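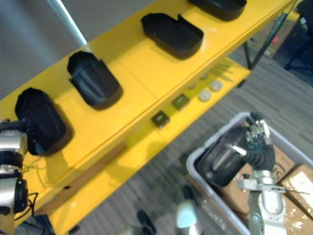

Laying out parts for small assembly on a two-level shelf
Posted in Workshop and Bench, February 2026

Bloxham
I put together small housings in my spare room, in batches. The open black cases go in a line on the top shelf and the small parts go on the narrower shelf underneath, along the front. The shelf is gloss yellow. Two problems. The cases slide when I pick one up, and I keep reaching for the wrong thing on the lower level because the little square parts, the white discs and the rods all sit out in one row. The top shelf is 762 mm long if that matters. I don't want to drill it. What do other people do?

2 replies

Galeo
Gloss paint is slippery, so put something on it. I use the ribbed rubber matting sold for kitchen drawers, cut to the length of the shelf and held with double-sided tape at the ends. Wipe the shelf with washing-up liquid and let it dry first or the tape lifts within a week. Mine has been down since January and hasn't moved.

For the small parts, keep the row but put it in the order you fit them, left to right if you're right-handed. Leave a hand's width between one kind and the next. Rods want a shallow tray or a strip of wood in front of them, as they roll. Discs are fine flat. Don't stack them, you'll pick up two.

I'd also only put out what you need for the cases on the shelf and keep the rest in a lidded tub. I used to tip out a bag of 200 and spent more time on the floor than at the bench.

Loltar
Just get drawers. I bought a 72 drawer cabinet and it sorted everything.

Bloxham
Thanks. No room for a cabinet, the door opens that way. I've ordered the matting. Galeo, does the ribbed sort mark the underside of the cases if they're left on it for a while?

Galeo
Not so far. Turn it smooth side up if you're worried, it grips nearly as well.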